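How to Make Dry Breadcrumbs From Old Toast
By Dwayne Ostrowski
2024-06-16

Save your leftover slices and crusts in a paper bag until you have enough for a batch. Toast any soft ones on a low setting, then let them cool on a rack.

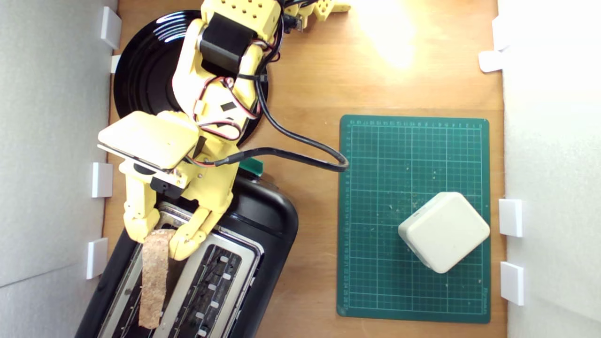
Heat the oven to its lowest setting and spread the pieces on a sheet pan. Leave them in for 40 minutes, turning once. They should snap when bent. 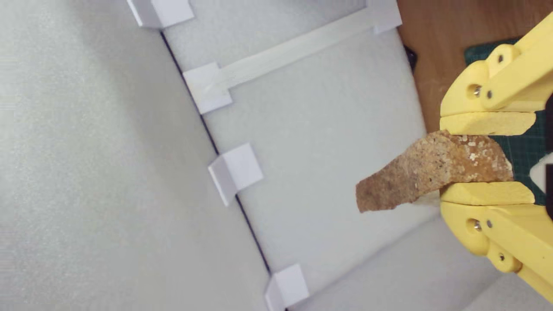 Break everything into a food processor and pulse until the crumbs are the size you like. Sift out the big bits and run them again. Store in a jar with a tight lid.

Last updated in December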